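단기선교 참가 신청 시스템 장애 처리 기록
접수 분류: 신청서 / 후원금 연동
대상: Plurna 신청 포털, Gernum 후원금 모듈
등록: 2018년 2월
상태: 조치 완료, 관찰 중

증상
리히매키(Riihimäki) 팀 참가 신청서를 제출하면 접수 확인 메일은 발송되나 팀 명단에 신청자가 표시되지 않음. 같은 신청자의 후원금 입금 내역은 Gernum에 정상 기록되지만 '미지정 헌금'으로 분류됨. 다른 팀에서는 재현되지 않음.

재현 절차
관리자 계정으로 테스트 신청서를 작성하고 파송지에서 Riihimäki를 선택한 뒤 제출. 명단 화면을 새로 고쳐도 항목이 나타나지 않음. 브라우저를 바꾸어도 결과 동일. 파송지를 비워 두고 제출한 뒤 관리자 화면에서 수동으로 지정하면 명단에 정상 표시됨.

로그 확인
Plurna에서 Gernum으로 넘어가는 전송 로그에 오류 코드 698이 반복됨. 해당 코드는 팀 식별자 불일치. 전송 본문을 열어 보니 파송지 이름의 ä가 두 글자로 깨져 있었음. 포털 쪽은 UTF-8로 저장하고 있으나 연동 스크립트가 이전 서버의 문자셋 설정을 그대로 사용 중이었음. 지난번 서버 이전 때 설정 파일이 갱신되지 않은 것으로 판단.

1차 조치
연동 스크립트의 문자셋을 UTF-8로 변경하고 서비스를 재시작함. 신규 신청서는 명단에 정상 반영됨. 기존 신청서는 여전히 누락 상태. 재전송 대기열에 실패 건이 남아 있으나 자동 재시도 횟수를 초과하여 처리되지 않음. 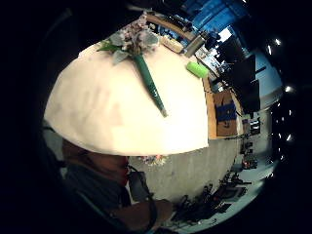
팀 사무국 회신: 신규 신청은 명단에 보입니다. 다만 기존 신청자의 후원금이 아직 미지정으로 나옵니다. 3월에 항공권 잔금을 내야 해서 그 전에 팀 계정으로 옮겨져야 합니다. 신청자들에게 신청서를 다시 제출하라고 안내해도 되는지요?

재제출은 안내하지 말 것. 같은 신청자가 중복 등록되면 후원금이 두 계정으로 나뉘고, 병합은 수동으로만 가능함.

2차 조치
대기열의 실패 건을 내보내 파송지 이름을 팀 식별자로 치환한 뒤 일괄 재전송. 한 번에 2,000건까지 전송 가능하므로 분할하지 않음. 재전송 후 명단 누락 없음. 미지정 헌금은 Gernum의 재분류 기능으로 팀 계정에 이동시켰고, 입금일과 영수증 번호는 변경되지 않음.

추가 확인 사항
Flarner 메일 발송 도구도 같은 설정 파일을 참조함. 안내 메일 제목의 파송지 이름이 깨지는지 시험 발송으로 확인했고 이상 없음. 연동 시간 제한은 30초로 유지.

남은 작업
- 팀 식별자를 이름 대신 숫자 코드로 전송하도록 스크립트 수정
- 서버 이전 점검표에 문자셋 항목 추가
- 오류 698 발생 시 관리자에게 알림 발송

숫자 코드 적용 전까지는 파송지 이름을 관리자 화면에서 수정하지 말 것. 수정이 필요하면 이 티켓에 댓글로 요청.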